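Stairs, songs and a very good soup: the Husance walking group turns two 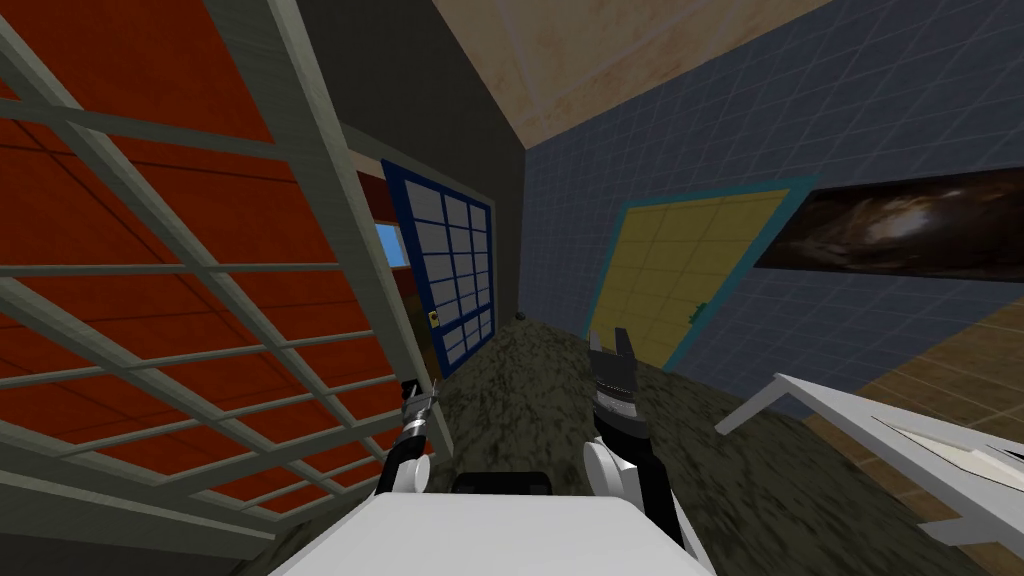
Illustration: Rumex

If you have been anywhere near the Husance health centre at half past nine in the morning, you will have heard us before you saw us. The walking group for people with raised blood pressure is two years old this June, and what a couple of years it has been!

For anyone new to the newsletter, the idea came from our practice nurse, Bhavana Marar. She was fed up with handing people a leaflet on exercise and waving them off at the door. So she put on her trainers and asked who fancied a walk round the reservoir. Four people went that first morning. We now have 24 regulars, the oldest of them well past 80, and a waiting list for the faster group (do put your name down, it moves quickly).

Trefor Hughes joined last autumn after a reading at his check-up that gave him a proper fright. He could manage the flat path as far as the boat hut and then needed a sit down. "I told Bhavana I'd come once, to be polite," he says. "Now I'm cross if it rains." Trefor does the full loop these days, plus the 70 steps up to the chapel, and he talks all the way up, which the rest of us think is showing off. His tablets have been cut down too, with his doctor keeping a close eye on things. Please don't change your own dose without having that chat first, however well you feel.

The other half of the morning is the kitchen. Cuiping Long has been running a low-salt cooking table after each walk and it has been a revelation, especially for those of us who thought food without salt would taste of wet cardboard. Her trick is ginger, spring onion, a good splash of rice vinegar and plenty of white pepper. The mushroom soup vanished in minutes, and the recipe is at the front desk. Ask for the green sheet, as the yellow one has the old quantities on it and makes enough for a wedding.

We have also been learning to take our own readings at home. Heike Dreßler from the pharmacy showed us how: sit quietly for five minutes first, feet flat, arm resting on the table, no talking and no coffee just beforehand. Several of us had been doing it standing up in the kitchen with the radio on! Heike has monitors to lend if you would like to try one for a week, and she is happy to check that your cuff is the right size.

The slower group sets off at 9.30 and the faster one at 10, both from the main entrance. Wear shoes with some grip, bring water, and tell Bhavana beforehand if you have had any chest pain or dizzy spells. Dogs are welcome on leads. The café by the dam is open again and does a lovely pot of tea.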